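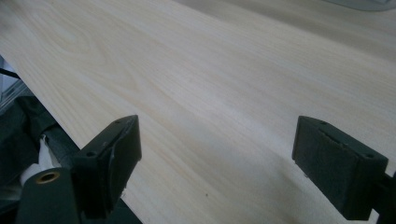 **tpaisan**

Refinishing question on a tabletop, solid wood, bought secondhand from a shop in Brurley. The old varnish came off in April and I want to keep the top as pale as possible. Oil-based poly is out, I've used it on light wood before and it went amber within a year. The grain is straight for most of the width but there's a patch of cathedral figure toward one corner, and on my test piece the water-based coat raised the grain much more in that kind of figure than in the straight part. Sanded to 180 so far. Do I go finer before the first coat, or wet it, let it dry and knock it back?

Thongchai Paisan

---

**mill_end**

Wet it and knock it back. Damp sponge, leave overnight, one light pass with 220. Going to 320 dry doesn't stop grain raise, it only delays it until the first coat.

---

**Duangkaew**

Disagree with the sponge. You're adding a full wetting cycle to a top that may not be sealed on the underside, and that's how you get cup. Use the first coat of finish as the wetting coat. Thin it per the can, let it cure, sand with 320, carry on.

---

**mill_end**

> that's how you get cup

From a damp sponge? The surface gets moist to a depth you could sand off. I've done 30 tops this way and none of them moved. If his underside is bare he has a problem with or without the sponge.

---

**Duangkaew**

Then tell him to seal the underside first, which you didn't.

---

**rotevcombe_joinery**

Seal both faces, same number of coats. On that you two agree.

On color: water-based finishes are not all neutral. Some have a warm tint added to imitate oil. Check the label for "clear" and test on an offcut or on the underside near an apron. Give the sample a week by a window before you decide. What species is it?

---

**tpaisan**

Seller said maple. I'm not convinced, it cuts softer than maple I've worked. No knots in the part I'd use as a reference, so no help there.

Underside is bare. I'll do that face first.

---

**kerf8**

Could be birch. Could be soft maple, for that matter. Look at the end grain with a hand lens and post a close-up after a clean cut with a sharp chisel. Face grain won't settle it.

If it's birch, don't stain it. You said you won't, but people change their minds on page 6 of these threads.

---

**mill_end**

Species makes no difference to the sponge.

---

**Duangkaew**

It makes a difference to how far it moves.

---

**tpaisan**

Underside has two coats on it now, sanded between. I split the difference on the top: sponge on one half of the test piece, thinned first coat on the other. Will report when both are cured.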